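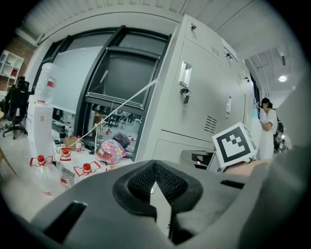 Spare keys are the one thing I'd sort out before any cupboard gets a tidy, and I say that as a woman who once paid a locksmith $100 to get at her own Christmas tins. Most of us have a lockable cabinet somewhere, in the garage or down at the hall, and the key usually lives in the door, like the black-headed one hanging under the silver handle on that grey metal locker. Very handy, until it gets bumped and snapped — so have a second one cut while the first still turns nicely, and keep it in another room altogether.

## If the lock is stiff

Please don't reach for the cooking oil! It goes gummy and catches every bit of fluff. Rub a soft pencil along both sides of the key, work it in and out gently, wipe it on an old tea towel and do it again (my neighbour Wendell Achterberg swears by powdered graphite from the hardware shop, and he's probably right, but it does get all over your good trousers).

A dab of coloured nail polish on the head tells you which key is which — mine's mauve for the linen press.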